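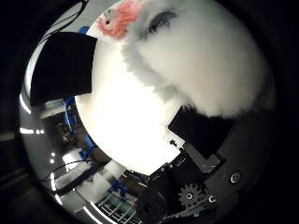

My sister-in-law forwards me robot news the way other people's relatives forward recipes. Johanna Zwahlen, if you're reading this, and I know you are, I did go through all of it this time, including the long one with the sound on. You asked whether I'm ready to admit that the housework machine is nearly done. I'm not.

I'll give you what I can give you first. Hands have gotten better. Ten years ago the demo was always a block or a can, something hard with flat sides that stayed where it was put. Now it's plush, towels, bags of rolls. Soft things are a fair test. You squeeze fur and the fur gives, then the stuffing gives a bit later, and for a good while there is no clear moment when you've got hold of it. With a coffee mug you know right away. Two flat pads closing on a stuffed animal have to get through all that fluff before they're gripping anything, and if they stop early the toy slides out as soon as it's lifted. So when a machine holds a big fluffy toy between two pads, I don't laugh at it. I've dropped plenty of stuffed animals myself, usually down the stairs, usually carrying too many.

But holding a toy is where picking up toys starts. Anyone who has ever said "pick up your toys" to a child knows how much is folded into those four words.

Take our living room at seven in the evening when my niece's two have been over. There's a stuffed dog under the radiator with one leg pulled through the fins. There's a blanket on the couch with something in it, and you don't know what until you shake it out, and sometimes it's a plastic horse and sometimes it's half a pear. There's a pile by the door that looks exactly like mess and is a zoo, and if you put it away there will be crying, and you'd only know that if you had been in the room at four o'clock. The bear goes home with them. The rabbit stays here. The other rabbit goes in the wash.

How much of that is grip? I'd say the leg in the radiator and maybe the horse. All the rest is knowing things about this family on this evening. I keep reading that the knowing is the easy part now, that the software has seen so many living rooms it can guess. Maybe it can. A guess about the rabbit that's right most of the time is still going to get one rabbit boiled and one child inconsolable, and I'm the one who will be on the phone about it.

I should say where I'm coming from, for those who wandered in from somewhere other than the bread posts. I spent 23 years at Mösli, on the finishing side. We sewed and packed cushions and bolsters, and for a few good years a line of draft stoppers shaped like dachshunds. So I have watched people try to automate soft goods from closer up than most. We had three rounds of it while I was there.

The first round was before my time as a supervisor and I only remember the hole in the floor where it had been bolted down. The second was a bagging machine, and that one worked. I want to be fair about it. It did square cushions all day and it did them faster than Elfriede Riedl, who was the fastest of us, and Elfriede was glad to see the back of that job because her thumbs were going. Square cushions, one size, always arriving the same way up. When the bolsters came through we still did them by hand, and the dachshunds too.

The third round was the arm. Wendelin Aebischer came over from the Erkdale plant to get it running, and he was good, patient, never talked down to anybody. He had it picking cushions out of a bin. Out of a bin is hard because they lie all over each other and you can't see where one stops. On the day management came, it went beautifully. The following week we changed the cover fabric from a cotton to a sort of shaggy thing that was popular that winter, and the arm started bringing up two at once, or none. Wendelin changed the pads, he changed how hard it squeezed, he changed the lights over the bin. It got better again. Then the fabric went out of style and we were back to cotton and he had to put half of it back.

I asked him once over lunch how long until it did the whole bin with no one standing there. He chewed for a while and said, "Which bin?" I've thought about that a lot since, whenever one of Johanna's links comes in.

Because that is my trouble with the videos. They show me a bin. A good bin, on a good day. And I would like somebody to tell me the boring things. How many tries before the one I'm watching? Was it sped up? Did a person in the next room have their hands in a pair of controllers? Who put the toy there, and did they put it there nicely? If it does a thing right 40 times in a row, what happens on the next one, does it drop the toy and try again or does it stand there squeezing air until someone comes? I could live with a slow machine that notices its own mistakes. A machine that doesn't notice is a second toddler.

Lorenz, my brother, takes the other side of this, and he's not stupid, so let me put down what he says. He says I'm describing our vacuum in its first year. And it's true, I complained about that vacuum to everyone. It ate a phone cord and it got stuck on the same rug fringe every morning until I gave in and moved the rug. Now I'd be sorry to lose it. Lorenz says you don't wait for a machine that fits the house, you meet it partway, and people did that for dishwashers and washing machines and nobody feels bad about buying plates that can go in the rack.

All right. But look at what we did in each of those cases. We made the job smaller until it fit in a box. The dishwasher doesn't clear the table. I do that, I scrape, I load, I take the wooden spoons out again because Lorenz puts them in, and later I unload. The washing machine doesn't know that the gray sweater isn't really gray yet. The vacuum needed me to move the rug, and it still needs the floor picked up before it can start, so in this house the vacuum made a chore. Every evening I pick up toys for the benefit of a robot.

I don't mind that, as a bargain. I only mind being told it's finished.

There's also the price, which the articles tend to put in the last paragraph. Our vacuum is a Drondero and it was 699 on sale, and I felt that for a month. What would an arm cost that can lift a stuffed bear off the floor, and get to the bear, and see under the couch? The one company in Johanna's pile that named a figure, an outfit called Voston, wanted up to 1000 a month to lease theirs, with a person on call for when it gets confused. At that price I know a number of teenagers who could be confused in my living room for much less, and who'd eat the half pear.

Gebhard Zaugg next door wants one anyway. He can't bend since the operation, and a dropped sock is a real event over there, he has to wait for his daughter or fish for it with the long shoehorn. I went over in January to help with his bins and we talked about it for most of an hour. He doesn't care whether it can tell a zoo from a mess. He lives alone, there's no zoo. He'd take a thing that rolled up to whatever he pointed at and handed it to him, even if it took five minutes, even if it missed the first time. I had no good answer for that. It's a much smaller job than the one in the headlines, and it's worth more to him than folded shirts would ever be to me. If somebody said they were building that, and only that, I'd read the article all the way through without sighing.

So that's where I've landed for the moment, Johanna. For Gebhard's sock, possibly soon, and I hope so. For a bin that never changes, yes, years ago, ask Elfriede's thumbs. For our living room at seven o'clock, no, and I don't think it's close, and I don't think a nice firm hold on something fluffy tells us much either way.

What would change my mind? Let one of them come to a house with children in it, with no one tidying up first, and run the clip from start to finish at normal speed. Leave in the drops. I'd want to see it get the dog out from under the radiator with all four legs on. I'd want to see it pick up the blanket, feel that there's something in it, and stop.

Keep sending the links. The long one could have been shorter. And the rabbit with the torn ear is still here, by the way, I've stitched it, so tell them it can be collected whenever you're next over.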